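Learning the Feel of Soft Things
A small lab is teaching its robot arm to handle cushions and blankets by paying attention to how they push back

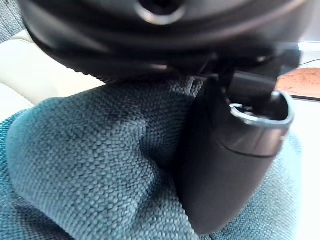
For most of its short history, the Pludell project had a problem with upholstery. Its arm could pick up a mug or a stapler with little trouble. Put it to work in a living room, among throws and padded chairs, and it slowed down, pressed too hard, or stopped a little above the cloth and waited.

The trouble is that a cushion has no fixed surface. A depth camera can say where the top of a fold is, but the moment something presses into it the fold moves. "You plan for a height and the height is gone," said Védís Þrastardóttir, who leads the work. "The old controller treated that as an error and tried to get back to the plan."

Her group's new method, called Pernix, drops the fixed height. As the arm comes down, the software reads the load at the wrist and looks at close-up pictures from a camera mounted there. From the two together it estimates how far the material will give over the next fraction of a second. The motion is then adjusted, and the estimate is made again.

To train it, the team recorded 2,863 contacts on household fabrics, including woven covers, fleece, quilted cotton and padded leather. Each recording pairs the wrist pictures with the forces measured at the same moment. Villads Stougaard, a graduate student, ran most of the sessions in August and threw out the ones where the arm had touched a hard edge first.

The group then set aside 752 new contacts for testing, all on fabrics the system had not been trained on. The old controller pressed past its force limit in 9 percent of them. With Pernix the number fell to under 1 percent, and the arm finished its motions sooner, mainly by hesitating less on the way down.

Coarse weaves gave the best results. Stougaard thinks the texture helps, as the loops in the cloth spread and tilt when it bends and the camera can pick that up. Plain, shiny materials were harder. On smooth leather the pictures change very little under light pressure, and the system leans almost entirely on the force reading.

There are other limits. The wrist camera sits so close to the arm's own hardware that part of every picture is taken up by it, and the model had to learn to ignore that region. Thin blankets over a hard table still fool it. Of the eight fabric types tested, two layered ones accounted for most of the failures.

Þrastardóttir's next step is to let the arm drag cloth sideways as well as press on it, which she expects will need a new set of recordings. Stougaard has started sorting fabrics for it.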